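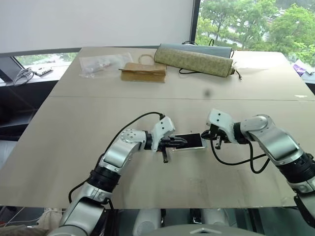 Flat item, black top face, on the large table. Near section.

Bench 3, Givholm workshop: tabletop and small items

This page collects pictures of the large table in the Givholm workshop, known on the floor plan as Bench 3. It is used for handling phones and other flat items, and for the thin plastic that goes on or around them. The notes cover the surface, the items and the way the work is laid out. Click a picture for the full-size version.

Surface

The top is made up of two panels butted together, with a single seam running across. The color is a plain beige, listed in the Paven catalog as "sand." A light top was chosen over the dark one on Bench 2 for contrast: a black phone face shows up at once, and so does a dropped screw. Clear film is harder to find on it. Staff who look for film on this bench are advised to lower their heads and look along the surface toward a light.

The seam is checked with a straightedge every March. The limit for a step between the panels is set out in the bench sheet, along with the shim sizes. Flat items are worked on the near side of the seam, where the larger panel gives more room. The far side is for supplies and for anything waiting its turn.

The bench is wiped down with a dry cloth before each session. Liquid cleaner is kept off the top while film is out of its bag, as drops leave marks that are easily mistaken for flaws in the sheet.

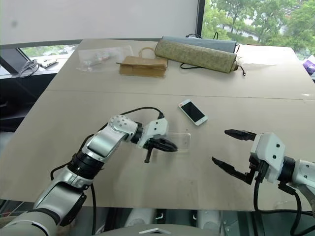 White smartphone with a black screen, face up, and a clear plastic sheet. Bagged small items toward the far edge.

Layout notes

Phones are set down face up. The angle to the table edge is left to the operator. A clear sheet is held by its edge and kept apart from the phone until it is needed; two sheets are never out together. Small packaged items stay in clear bags so the labels can be read without opening anything. Bags go to the back of the table and lie flat.

The stock list for this bench is kept by Plunden under part group 103. Sheets are ordered in packs of 8. Sizes are matched to the phone by outline, then by the position of the cutouts, if there are any. Sheets with a bent corner go back to stores with a note of the pack number.

Related galleries: Bench 2, small parts; Monti shelving, north wall; Packing table and tape stands.

Page last updated Fri 5 June.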